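# Belt-driven arm overshoots when it presses a button box – belt or wrist?

**naltberg_bench**

Hi all! I look after a small bench cell with one black arm and a white humanoid hand on it (we call it Evis), and it spends its shift pressing the buttons on gray control boxes. Since November it's been coming down a bit past the button, always 2 mm to the same side. I've rehomed it twice, no change. Is that belt stretch at the lower joint or something loose at the wrist ring? Pic is at the bottom of the page.

**wong_repairs**

Belt. Swap it.

**Manska**

I'd check before buying anything! Power it down, hold the upper arm still and rock the forearm by hand. If the pulley moves before the arm does, your belt is slack, so snug the tensioner a quarter turn and try again. Then do the wrist – grip the chrome ring and twist gently. Mine had one bolt backed out and it looked exactly like a stretched belt.

Also look at what the box is sitting on. A cushioned pad is kind to the fingertips but the box can creep on it, and after 300 presses you're chasing a moving target. I put two strips of grippy mat under mine and rerun the touch-off every 100 presses (my log is up to 1613 now, no drift).
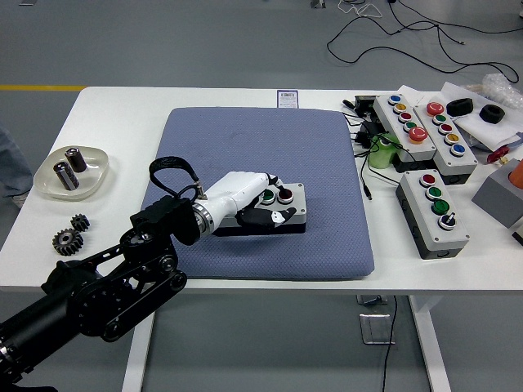
## Related threads

- Fingertip pads wearing shiny on one side
- Spur gear spares for small arms
- Routing the wrist cable so it doesn't snag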